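30 May 2024
Bench book, textiles store, Maltthorpe

Dye bath trials for the Prelitham blanket repair. Continued from the previous sheet.

Weft yarn for the repair came from Tamayo, undyed, two-ply, weighed on receipt at 821 g including the band and ties. Scoured in two lots at 50 °C with neutral detergent, rinsed until the water ran clear, dried flat on the rack overnight. The second lot felt slightly harsher than the first. Marleny Sotelo thinks the rinse was too cold for it. Recorded so that we use lot one for the visible areas and lot two for the turnings.

Mordant: alum at 12 per cent weight of fibre, cream of tartar at 5 per cent. Brought up to 85 °C over an hour, held for an hour, left to cool in the bath. The small thermometer reads 2 degrees high against the glass one. All temperatures in this entry are from the glass one.

Cochineal was the Prasora stock, ground in the mortar, then soaked overnight in soft water and strained through cotton. I kept the residue and extracted it a second time, but the second extract is much weaker and I have not mixed it with the first. It is in the brown bottle on the lower shelf, marked B2.

Six sample skeins, all from lot one, 5 g each:

1 – first extract, 4 per cent, no modifier
2 – first extract, 8 per cent, no modifier
3 – first extract, 8 per cent, citric acid to pH 4
4 – first extract, 8 per cent, trace of iron after dyeing
5 – second extract, all that the skein would take
6 – first extract, 12 per cent, no modifier

Dyeing time was 45 minutes at 80 °C for all except skein 5, which had 90. Skeins were turned by hand with a glass rod every five minutes. I used the enamel pan for skeins 1 to 3 and a beaker in the water bath for the rest, so the liquor ratio differs between the two groups. That is a fault in the trial and I shall repeat skein 2 in a beaker before drawing anything from the comparison.

Results when dry, judged under the north window and then under the daylight lamp. Skein 1 is too pink. Skein 2 is near the original on the face of the blanket but too blue for the protected area under the hem. Skein 3 has moved clearly towards scarlet and is the best match for the hem. Skein 4 is dull and can be dropped. Skein 5 is a pale rose of no use for this job. Skein 6 is only slightly deeper than skein 2 and not worth the extra dyestuff. 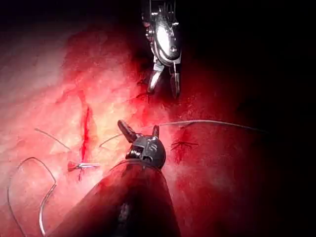

Which part of the blanket should the new yarn be matched to, the face or the hem? The face, because the repair sits in the open field and will be seen beside faded wool; the hem sample is kept as a record of the earlier colour.

This puts us between skeins 2 and 3. Segundo Taipe suggested 8 per cent with the acid stopped at about pH 5, and then a short aftersoak in plain soft water. I will try this on two skeins so that one can go in the light box and the other stay in the drawer.

Wash fastness: cut lengths from skeins 2, 3 and 4 were plaited with undyed wool and white cotton, then held for 30 minutes at 40 °C in the detergent solution. No staining of the cotton that I could see. Slight staining of the wool beside skein 3. It may be loose dye from poor rinsing. Repeat after a longer rinse.

Light box: card with skeins 2 and 3 went in this morning, half of each covered with foil, blue wool references alongside. Counter stood at 172 hours at the start and has not been reset. Please do not reset it – the figure is written on the card as well.

Water: the soft supply was off for part of the morning, so the last rinse of skein 6 was done with tap water. Tap water here is hard enough to shift cochineal towards purple and skein 6 should be read with this in mind.

To do:
Repeat skein 2 in beaker.
Two new skeins at pH 5, lot one yarn.
Check pH strips against the buffer, the open tube is old.
Order more alum, one jar left.
Read the light box card in the first week of June.
Ask Marleny whether the hem can be unpicked a further 2 cm for a colour reading.

Exhausted baths are in the lidded bucket by the sink, labelled. The iron one is separate and must stay separate, including its rod.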